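Rendden Soft Goods Recording Station
From Zoston. Item no. 1407

Shirts, napkins and towels are where confident robots come to be humbled. The Rendden station is a complete setup for recording cloth-handling examples: arm, gripper, fixed camera, table, cover and the logging software, Clomell, that ties them together.

An operator guides the arm through a task, Clomell saves joint positions and video on one clock, and you press the pedal to keep the take or the other pedal to pretend it never took place. Bad takes are still stored. Your learning system may want them, even if your operator doesn't.
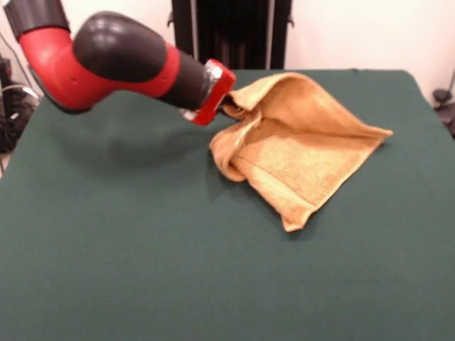 Towels are the best place to start. They're cheap, they have four corners, and they'll find a new way to fold over themselves every time you let go. Our starter task list covers 21 cloth tasks, from picking up one corner to folding in thirds — the last of these is marked "optional" for the sake of morale.

In the box
Arm and gripper, assembled
Fixed camera with side mount
Table cover, green
Two foot pedals
Clomell license, one seat

Table weight: 66 lb, shipped separately
Export: joint logs as CSV, video as MP4

Already own a Pruvost arm? Order the station without ours. Faizal Liem in sales will send the adapter sheet and try, briefly, to talk you out of it.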